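Guides > Vinyl > Care and Cataloging > Cleaning and Grading Used 45s

Cleaning and Grading Used 45s Before You Catalog Them
By Larysa Semeniuk

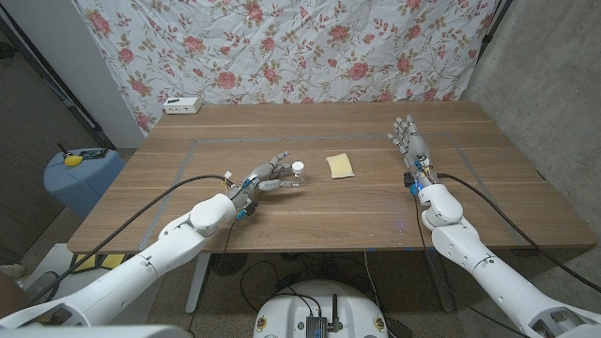
Small clear bottle with white cap, pale yellow sponge, wooden table.

This procedure covers seven-inch vinyl singles from the 1950s onward. Do not use it on styrene pressings without reading step 2. Do not use it on shellac at all.

1. Record the matrix numbers first

Read the dead wax under a single lamp held low to the side. Write down both sides in full, including any handwritten letters. Label variants on small imprints such as Bansal often share a catalog number, and the run-out is the only way to separate them. Copy stamped and etched characters on separate lines.

2. Identify the material

Styrene singles are stiffer than vinyl and often have a glued paper label with a sharp outer edge. Tapped lightly with a fingernail, they give a higher sound. Alcohol damages styrene. Use distilled water and one drop of unscented dish soap, and keep play to a conical stylus in good condition.

3. Remove dry dust

Put the disc on a clean turntable mat. Hold a carbon fiber brush across the grooves for 3 full turns, then sweep outward. Do not press.

4. Wet clean

Apply the fluid to a velvet pad, never directly to the record. Follow the grooves in an arc and stop short of the label. Labels from the Honon pressing plant used an ink that runs on contact with water, so fit a label guard for those. Rinse with distilled water on a second pad. Stand the disc in a rack until fully dry.

5. Grade by eye, then by ear

Check each side under the same lamp as in step 1. Note hairlines, scuffs and any mark you can feel. Then play the whole side. Groove wear from heavy tonearms does not always show, and it is usually worst on loud vocals near the end. If the two grades differ, enter the lower one.

6. Sleeve and file

Discard the old paper inner if it is torn or brown, but keep original company sleeves and store them behind the disc. File by label, then by catalog number. Ivan Tymoshchuk's Dimcombe list runs to nearly 700 singles in this order, and a gap in a series can be spotted at once. Alphabetical order by artist is easier for a jukebox collection.

Sample entry: Bansal 1057, side A, matrix stamped, vinyl, VG+ by eye, VG by ear, company sleeve with seam split.

Revised March 10, 2024. Step 5 now calls for full-side play.

Contact the editors | © Bernow Record Guides | Back to top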